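Two-Arm Cell, Bench 2: Weekly Safety Check
Prela Robotics Room, sheet 389. Checked March 26, 2020

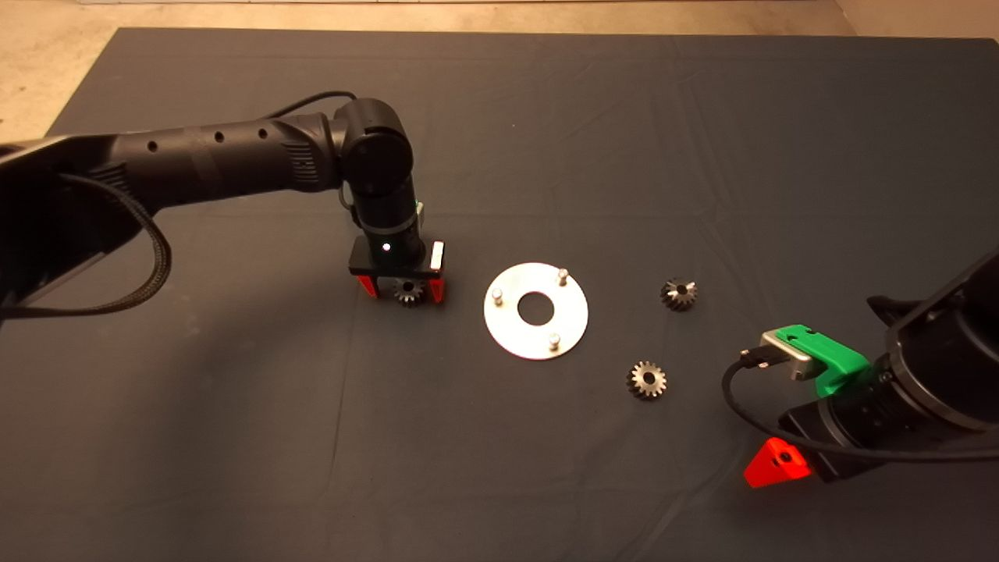

CATEGORY A: BENCH AND ARMS

1. Cloth covers the working area and lies flat. OK
Comment: Small creases only. Please do not iron it on the bench, as was done in February.

2. Only parts of the present task on the cloth. OK
Comment: Plate with three pins, three bevel gears. Tools go back to the Sillineo drawer before the arms get power.

3. Cables have enough slack and cannot catch on a joint. WATCH
Comment: The braided cable of the left arm hangs in a loop over the cloth. Allowed, but look at it again at each change of program.

4. Red fingertips firm, no cracks. OK
Comment: Left arm tested by hand, both fingers. Spare pairs are in the Buko box.

5. Green mount and metal bracket on the right arm are tight. OK
Comment: Printed parts become loose sooner than metal ones. Check the screws, and do not use more force than the card says.

6. Distance between the arms at closest point is 40 mm or more. OK

CATEGORY B: PEOPLE AND STOP BUTTON

7. Stop button stops both arms. OK
Comment: Tested from both sides of the bench.

8. No hands over the cloth while an arm has power. NOT OK
Comment: One person reached in to turn a gear. It was explained again. If a gear is lying wrong, press stop first, then reach.

9. Run counter written down. OK
Comment: 2,602. Last sheet was 952 lower.

Open points: 3 and 8. Copy to Omoregie office.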